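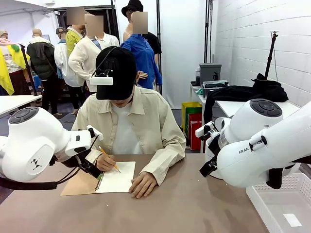 Pencil and notebook at the table.

April 3, 2021

Slept badly and got up early. The rain stopped before breakfast so I walked to Mamum for bread and coffee. They were out of rye. Paid for two rolls and came home the long way, past the canal.

Vojtěch Jelínek called at noon about the Cestance trip. He wants to leave in the morning and stay four nights. The room is 600 a night, more than we paid in March of last year, but it has a kitchen. I said yes. I still need to get the boots resoled, and the man at Bondberg takes almost two weeks.

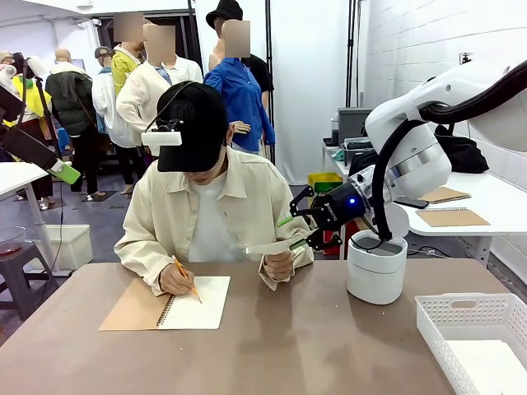
Writing, with a loose sheet in the other hand.

Spent the afternoon on letters. Finished the one to my aunt and started the one to the landlord about the boiler - third try, still too angry. Will copy it out tomorrow.

Soup from Phùng for dinner. Read a little, then washed the good sweater and hung it over the tub.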